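Trotix G2 Hand-Held Gripper Pair

The Trotix G2 is a matched pair of hand-held grippers for recording two-handed manipulation without a robot on site. The operator works with both grippers, and the logged hand paths and finger openings are exported for training. Supplied by Gresenlow as item 1056 (pair) or 1162 (pair with Okoth head camera mount).

Each unit has a light grey body and two angled fingers with a black inner pad. Marker cubes sit behind the fingers, where a head-mounted camera can read them during normal reach. A thin cable runs back toward the wrist – route it under a sleeve or strap for long sessions.

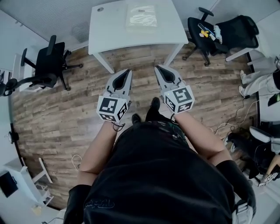

Specifications

Maximum finger opening: 11 cm
Cable length: 3 m
Tracking: printed fiducial cubes, black on white
Export: Islow log format, one file per hand

In use

Calibrate both grippers before the first take and again after any cube is replaced. Keep the cubes clean and free of tape; glossy coverings cause dropouts. Setup takes almost 11 minutes with a new operator.

Replacement pads and cubes are sold separately. Lead time is longer in November.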